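About Us

Mulis is a community music school, a rehearsal space and a small record label, all under one roof and usually all making noise at the same time. On any afternoon you might hear a ten-year-old working through her first scales, a soul band arguing about a bridge, and somebody mixing a bass track with the door propped open. We love it that way!

We started with 28 students and 3 rooms above a tile shop. The rooms got very hot, the stairs were murder on anyone with an upright bass, and the upright piano never quite held its tuning. But people kept coming. Parents who dropped off their kids began asking if there was anything for them, so we added an evening class. The evening class turned into a choir, the choir wanted to record, and we bought two microphones and learned on the job. We now teach 160 students, the youngest of them five and the oldest well into her seventies.

What we teach

Lessons run from early afternoon until 9 p.m. We offer guitar, bass, piano, drums, trumpet, saxophone, voice and hand percussion, plus songwriting and beat making for anyone who'd sooner work on a laptop. You don't need to read music to start. Plenty of our teachers learned by ear – at church, in garages, in marching bands – and they teach reading alongside listening, so you get both. If you don't own an instrument, borrow one of ours. The loan closet is free for your first term.
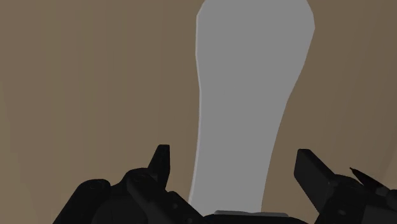 Gray shape study, computer rendering.

The label

Grolent is our in-house label, and it puts out records by students, teachers and neighbors. We press short runs, print the sleeves ourselves, and split the money evenly with the artists after costs. The first release was a four-song EP by Xolalpa, a band that met in our Tuesday-night-sounding but very much open-to-all brass workshop and never really left. They still rehearse in the back room and they still leave their mutes everywhere. We've sold roughly 2,000 records since then, mostly at shows and over the front counter, and we're just as excited to open a box of new ones as we were the first time.

Grolent listens to everything that comes in. Send us demos, phone recordings, half-finished songs with humming where the second verse should go. We can't release it all, but we do write back, and we try to say something useful.

Okine Nights

Once a month we push the chairs against the wall and hold Okine Nights, our open stage. Doors are at 7 p.m., sign-up is on the clipboard by the door, and each act gets two songs (three if they're short). We've had string duets, spoken word, a father and daughter on matching accordions, and some very brave first-timers. The big one is in April, when the students take over the whole evening and choose the running order, the lights and the snacks.

Come by

The front desk opens at noon. Your first lesson is free, sitting in on a choir rehearsal is free too, and so is the coffee, which is strong. Rehearsal rooms can be booked by the hour, with a drum kit and amps included. Bring your own sticks and cables, please – ours walk off!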